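The Path Behind Pistthorpe

I've been walking the same path for four months now, and I still haven't told you guys about it, which seems silly because I talk about it to everybody else. So, okay, the path behind Pistthorpe!

It started because my knee was cranky and the doctor wanted me on something flat. I used to do the hill loop by Palacios (some of you will remember me complaining about that one all last summer) and I loved the view but I did not love coming back down. My neighbor Faustino Varela kept saying try the paved one, try the paved one, and I kept saying it looked boring. Well. He was right and he has been very gracious about it, mostly.

I leave the house early, before I've really woken up, with coffee in the dented green travel mug. I don't bring headphones anymore. I tried an audiobook for the first week and kept having to rewind because I'd drifted off thinking about dinner or whether I'd paid the water bill. Now I just walk and let my brain wander around like a dog off its leash.

What sold me is how straight the thing is. You pick something way out ahead of you and go toward it. I always pick the tall tree that stands by itself, and I don't let myself look at my watch until I've reached it. The grass along the left side is patchy and gravelly, with some yellow in it, and there's a bunch of leafy trees farther back with a lamp post sticking up among them. When the sun is strong it gets so hazy over there that the roof behind the trees is more of a dark triangle than a house.

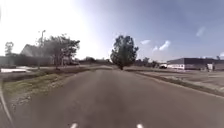 What I bring (and what I quit bringing)

I got a few messages asking about gear after my last walking post, so let me go through it. It's not much. I have a Furkine belt bag that I bought on sale for 26 dollars, and it holds my phone, keys, tissues and one of those flat granola bars. The zipper sticks a little. I'd still buy it again.

Shoes are the old gray ones with the Cleltska insoles in them — the thicker kind, the thin ones did nothing for me. I swap the insoles out when the heel starts to feel mushy.

I quit bringing the big water bottle. It sloshed, it was heavy, and I kept switching hands every 200 steps like I was carrying a bowling ball. I drink a glass before I go and another one when I get home, and that's been plenty for a walk this size.

A hat, always. I forgot mine once in October and squinted the entire way out, then had a headache until lunch.

Next week my sister is visiting and she wants to come along, so I'm digging out the spare belt bag for her. She walks a lot faster than I do. I've already told her we're stopping at the tree.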